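Sorting small textiles: three bins or two?
Home Storage > Laundry and Linens
14 replies · 2 shares

podura_k
I am reworking how we handle small textiles: dish cloths, napkins, cleaning rags, odd squares cut from worn-out sheets. At present they all go in one drawer and get folded, which takes time and achieves little. A rag does not need a crease.

The proposal is three open plastic bins on the table next to the dryer. One for kitchen, one for cleaning, one for anything that needs a decision (mend, cut down, throw out). No folding. Each piece goes from the basket straight to its bin.

Questions: is three the right number, and do the bins need lids?

Drilen
Two bins. The third becomes permanent storage for things you do not want to think about. I ran three for a winter and the "decide" bin was the only one that ever filled up.

If a cloth has a hole you can put a finger through, it is a rag. If not, it is a kitchen cloth. That covers nearly every case.

Figueiredo
Disagree with Drilen. The third bin works if it has a fixed emptying date. Mine gets emptied on the first of the month, whatever is in it. In March I threw out half and hemmed the rest in one sitting, which is a better use of a sewing machine than threading it for one napkin.

No lids. A lid means one hand on the lid and one on the cloth, and then people leave the cloth on top.

Drilen
A date only helps people who keep dates.

tetstead_mill
Bin size matters more than the number. Measure a stack before buying. We have 70 cloths in rotation for a household plus a small catering side job, and unfolded cotton takes up a lot more room than folded. I bought bins sized for folded cloths and had to replace them.

Also check the base. Tapered bins leave gaps between them at the bottom even when the rims touch, and small pieces end up under there.

podura_k
Noted on size. The cloths are mixed weights, mostly flat-weave cotton, some terry. How do you treat frayed edges? Several of the striped ones have started to go along one side, but the middle is sound.

Figueiredo
Trim the loose threads, then zigzag the edge, stitch width set so the needle just clears the fabric on the outer swing. One pass is enough for flat weave. Terry needs a folded hem or it keeps shedding loops.

Do not pull the threads. On a plain weave you will take out a full row and then the next one starts.

Drilen
Or use it as a rag. The time you spend hemming a dish cloth is worth more than the dish cloth.

Figueiredo
Two minutes per cloth. I have had the same set for years.

tetstead_mill
Depends on the cloth. Thin cotton is not worth it. A dense one at 500 grams per square meter, yes, I would hem that – but most kitchen stripes are nowhere near it.

podura_k
I will hem the striped ones and see how they hold up in the wash. The terry can go straight to cleaning.

On layout, the bins are staying side by side with the rims touching. I tried them spaced out and things fell between them. Table height is better than floor level too, as I can see the contents without bending.

Drilen
Label the fronts, at least. Otherwise whoever else does the laundry will pick a bin at random.

Figueiredo
Agree with Drilen on that one. Masking tape and a marker. Do not print anything until the categories have lasted a couple of months – mine changed twice.

podura_k
Tape it is. I am keeping three for now, with the undecided bin on the end nearest the sewing machine, and it gets emptied monthly. If it overflows before then I will drop to two and concede the point. The striped cloths get sorted by edge: sound ones to kitchen, frayed ones to the undecided bin until I have enough for one session at the machine.
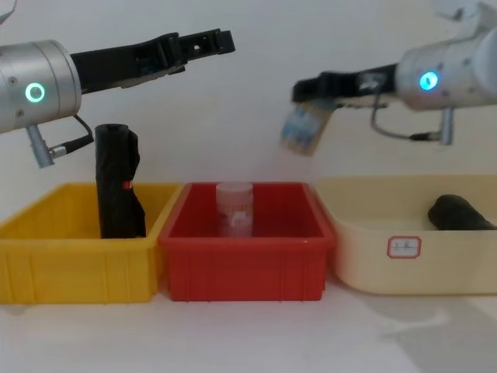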